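Moving My Savings

2024-09-21

I finally closed the account at Cirside. It had been open for 17 years and for most of that time I never looked at it. The statements came, I put them in a drawer, and the interest was so small that I stopped reading that line.

In July they added a monthly fee for balances under 4,000 dollars. Mine was under. I called to ask if the fee could be waived and was told it could, for 3 months, after which I would need to call again. I decided to move the money instead.
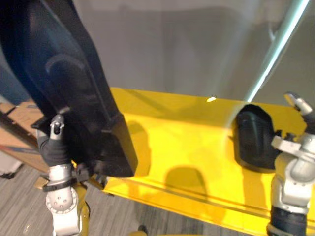
The credit union in Flelton had the better rate, and it has a branch I can walk to. Opening the account took one visit. Closing the old one took longer – they wanted a signed letter, then a second letter with my middle name spelled out.

Chang-ho Tak, who I used to work with, told me to leave the old account open for 2 more statements in case a forgotten payment came through. One did, for a magazine I thought I had canceled. I have canceled it now.

The check from Cirside arrived yesterday and I deposited it this morning.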